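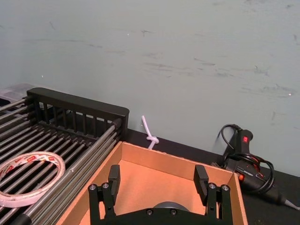

Wrist camera only, or add an overhead one?

Hi all, first post so be gentle! I'm training a small imitation policy to pick things off a rack and drop them in a cardboard box. I've got 376 demos, all from the wrist camera, and it manages 15 out of 20 when the box is where it was in training. Shift the box a bit and I get 3 out of 20, which is a horrible drop. Siu-ming Kwok in my group reckons a fixed overhead camera would sort it. I'd rather not redo every demo (my wrists hurt already). Has anyone compared the two?
Posted by wondo_bench

2 answers

I-hsuan Chu
I had nearly the same thing in May! In my case the camera was fine, it was the demos. I'd always started the arm from the same pose, so the policy had more or less learnt one path by heart. Try recording a small new batch with the box and the start pose both moved every time, mix those in with the old ones and retrain. Keep the glue gun and other clutter on the table but shuffle that about too, or it'll use it as a landmark. If it's still bad after that, then yes, buy the overhead camera. And report both box positions separately please, an average would hide the whole problem.

zarkside
overhead every time. wrist cam can't see the box when the arm's facing the rack

Was this helpful? Yes / No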